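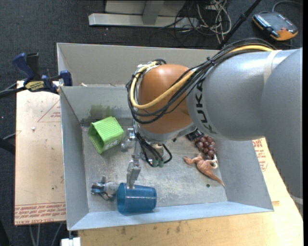 Venla Eskola asked before we even got to the agenda whether the summer reading club could please keep its late evenings, as her two kids had already finished their first cards and were begging for more! Everyone was glad to hear it, so we started there.

**Platville Library Friends – minutes, July 11, 2024**

**Summer reading club**

Sign-ups stand at 59, up from 36 in April when we opened the early list. Wonderful news, and the children's room has been humming. Late evenings will stay through the end of the club. Orvokki Suominen will redo the door sign with the new hours (the old one still shows the winter times). Venla would like a second shelf of graphic novels near the window, and there was a lot of nodding. Agreed to move the travel guides upstairs to free up the space.

**Book sale**

Boxes are coming in fast – the back hallway is full up to the coat hooks. We have plenty of mysteries and cookbooks, and a lovely set of old atlases from the Heiskanen family that we may price separately. We are short on picture books. Please ask your neighbors!

Prices will stay the same as last year. A long talk followed on whether paperbacks should go by the bag on the final afternoon. Passed, with one vote against.

Orvokki has found folding tables at the Grirnora school that we can have for the weekend if we pick them up ourselves. Venla offered her van. Still needed: two people to help load.

**Author evening**

The Menitetti Trio has said yes to playing before the reading, which is just terrific. They need one outlet and chairs without arms. Seating is set at 45. If more people turn up, we open the side doors and put benches on the porch, weather allowing. Coffee and buns as usual, plus something without nuts this time.

**Large print**

Requests keep growing, and the titles go straight back out the door as soon as they are returned. Agreed to spend part of the sale money on new ones, mostly novels and a few biographies. Suggestions go in the blue folder at the front desk.

**Other matters**

- The return slot squeaks again. Orvokki will bring oil.
- Lost: one green umbrella, left after the last story hour.
- Next meeting is in the upstairs room, same time. Venla brings the rhubarb cake.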